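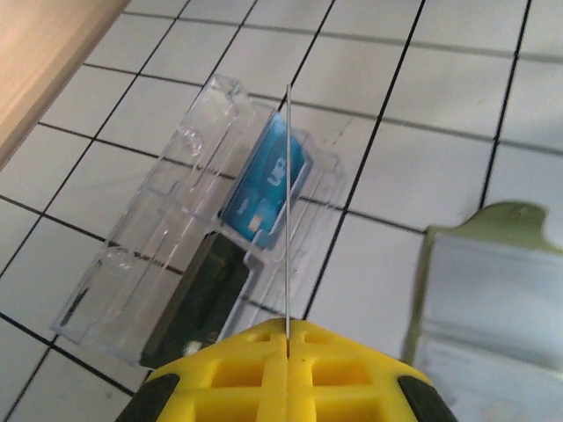 Lucie Grewal
Course builder, Zorkura training modules

May, notebook, carrying on from the Clullow page

Second practice phish went out to the Plodatham offices this morning at 9:40. 104 mailboxes, same sender domain as last time, new lure (the "your leave balance has changed" one that Florin wrote). Results at lunch: 37 clicks, 20 reports through the button. Clicks are up on the first round and I'm not even sad about it, because the leave balance mail is a nasty piece of work and I fell for the draft myself when Florin slipped it into my inbox!

What bugs me is the reports. The button sits in the mail toolbar and on a wide screen it's fine, but on a laptop it gets folded away into the little menu with the three dots. Vasilică tried it on his own machine while we were on the call and spent a good while hunting. So I don't trust 20 as a measure of anything except how wide people's windows are. Asked him to find out whether we can pin it. He thinks yes for the new client, no for the old one, and he doesn't know yet how many of them are still on the old one.

Also the landing page. After a click you get the friendly page ("this was a practice message, here's what to look for") and then the short lesson. I went through the timings and people who started the lesson mostly left on screen three, the one with the long paragraph about headers. I wrote that paragraph. It's too long. Cut it down to two lines and a screenshot of a real header with the reply address circled, and moved the rest to a "want more?" link, which Tincuța says she'll proofread if I get it to her before she's off.

To fix before round three:
- link in the lesson still goes to the Clullow test site, change it!!
- progress bar says done at screen four, there are five screens
- Romanian version has the old button name, Floarea has the right text
- the quiz remembers wrong answers if you go back, no idea why, ask Vasilică

Long chat with Floarea about how hard the lures should be. She'd like a gentle one, then a medium one, then a hard one, so people feel they're getting somewhere. I'd sooner mix them up, real mail doesn't arrive in order of difficulty. We've agreed to split Plodatham down the middle, her way for one half and mine for the other, and look at it again after round five. Halves picked by script, seed written on the whiteboard and also here: 69.
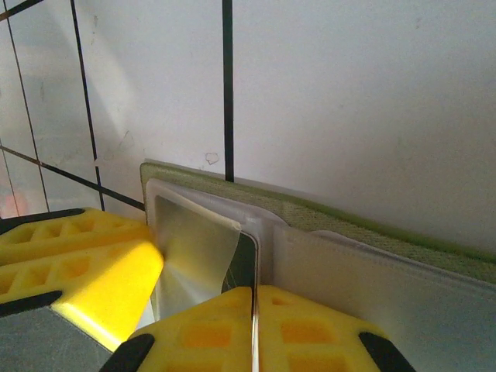 Round three lure is a delivery notice, and I've been going back and forth on what the fake order should be. First draft had an expensive phone in it and Floarea said straight away that everyone is on guard for phones and gift cards by now, they've had years of that. So go dull. Kitchen supplies for the office, the sort of thing somebody on the second floor might really have ordered. I've put in a flat green scouring pad in a clear plastic pack, same kind as in the picture just before this, with a thumbnail and a price and a "confirm your address" link. It looks so boring that I think it'll do well. Florin wants a typo in it as a clue. I say no typo, the clue is the sender address and that's the thing we're teaching.

Tried it on the Hodoroagă folks after lunch, just the small group who agreed to be our guinea pigs. Two of them replied to the mail asking who'd ordered it, which we don't log at all! A reply to a phish ought to go in the results somewhere, it's a live conversation with the bad guy. Vasilică can catch replies on our domain but then we'd be holding what people wrote, and I don't want that sitting in a database. Count the reply, drop the body? He's going to sketch it.

Note to self, the report export takes nearly 20 minutes if you leave "all columns" ticked. Untick device info first. Florin has the mailing list for round three, get it off him before four.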